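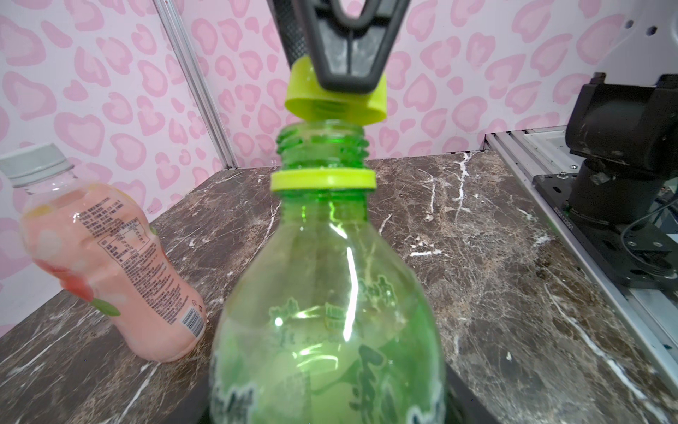 ## 1/

Flasche aufschrauben. Klingt nach nix. Ist für zwei Roboterarme aber so ziemlich das Fieseste, was man auf einen Schreibtisch stellen kann. Thread, schnell getippt, muss gleich los.

## 2/

Ausgangsfrage war ja: können Maschinen schon Haushalt? Oder wenigstens Kiosk, Teeküche, Ladentheke? Bei Vokitz reden seit Oktober alle davon, als wär das erledigt. Ist es nicht. Kommt drauf an, welcher Handgriff. Und beim Deckel sieht man das besonders gut, finde ich.

## 3/

Was beim Deckel alles zusammenkommt: Flasche festhalten, ohne sie zu zerdrücken. Kappe greifen, ohne abzurutschen. Drehen, nachgreifen, drehen. Dabei merken, wann das Gewinde frei ist. Macht ihr morgens um sechs halb schlafend mit links.

## 4/

PET ist halt gemein. Durchsichtig, glänzt, gibt nach. Tiefenkameras hassen das. Und volle Flasche verhält sich komplett anders als ne leere. Wer nur mit leeren übt, hat nachher Saft auf dem Tisch.

## 5/

Zwei Arme helfen, klar. Einer hält, einer dreht. Dafür müssen die sich dann aber auch einig sein. Grüne Flasche quer in der Luft, ein Greifer links, einer am Deckelende. Paar Millimeter Versatz und die beiden arbeiten gegeneinander. Sieht von der Seite so entspannt aus, isses nicht. 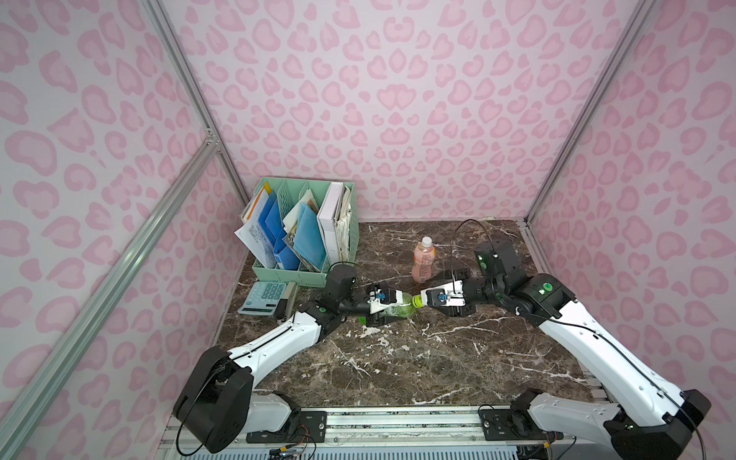

## 6/

Zahlen, weil gleich wieder gefragt wird: bei Karakaya haben sie mir mal was von 50 Versuchen am Stück erzählt, 32 davon mit Deckel ab. Fand ich für Plastikflaschen gar nicht so übel. Für ne Teeküche mit Kundschaft natürlich viel zu wenig. Stell dir vor, dein Kollege kriegt jede dritte Flasche nicht auf.

## 7/

Und dann der Kram drumrum. Auf nem echten Schreibtisch steht immer was: Ordner, Papierstapel, Taschenrechner, zweite Flasche. Der Arm soll die richtige nehmen und den Rest in Ruhe lassen. Rosa Getränk mit weißem Deckel ist eben nicht grüne Flasche mit gelbgrünem. Für uns banal. Von oben, direkt über der Kappe, bleibt von so ner Flasche aber kaum mehr übrig als ein runder weißer Fleck.

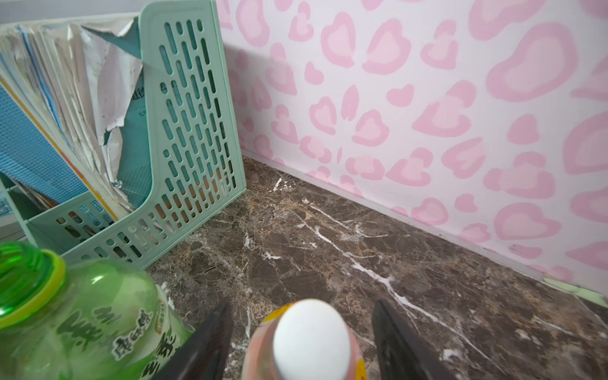 Deswegen trau ich auch keinem Demovideo mit leerem Tisch mehr. Stellt da mal einen Stehsammer mit zerknitterten Zetteln hin und ne gemusterte Wand dahinter, dann reden wir weiter.

## 8/

Was mMn heute schon geht: Sachen von A nach B. Einräumen, wenn die Kiste immer gleich steht. Handtücher falten, langsam. Was nicht zuverlässig geht: alles mit Gewinde, Folie, Lasche, Kindersicherung. Bei Urkard sitzen gute Leute genau an dem Thema, und die sagen selber, noch ein Stück.

## 9/

Einwand von gestern: „Dann kauf halt nen Flaschenöffner für 3 Euro." Ja. Stimmt. Nur räumt der die Flasche nachher nicht weg. Mich interessiert ja die ganze Kette. Nehmen, öffnen, hinstellen, Deckel nicht auf den Boden schmeißen. Einzelne Handgriffe klappen irgendwann alle, die Übergänge dazwischen sind das Problem. Loslassen zum Beispiel!! Völlig unterschätzt. Greifer geht auf, Flasche klebt minimal am Finger, kippt.

## 10/

Meine Wette fürs Büro steht: bevor ein Arm 500 Flaschen hintereinander ohne Patzer aufkriegt, egal welche Marke, egal wie voll, räumt mir keiner die Küche auf. Fundard hält dagegen, die meinen, das geht viel schneller als ich denke. Gern. Einsatz ist ein Kasten Limo.

## 11/

Zuschrauben hab ich noch gar nich angefangen. Kappe gerade aufsetzen, Gewindeanfang finden, nicht verkanten. Mach ich nen eigenen Thread zu, heut abend vielleicht. Wer was zu weichen Fingerkuppen weiß (Silikon? TPU? was hält länger?), bitte drunter schreiben, les ich nachher im Zug.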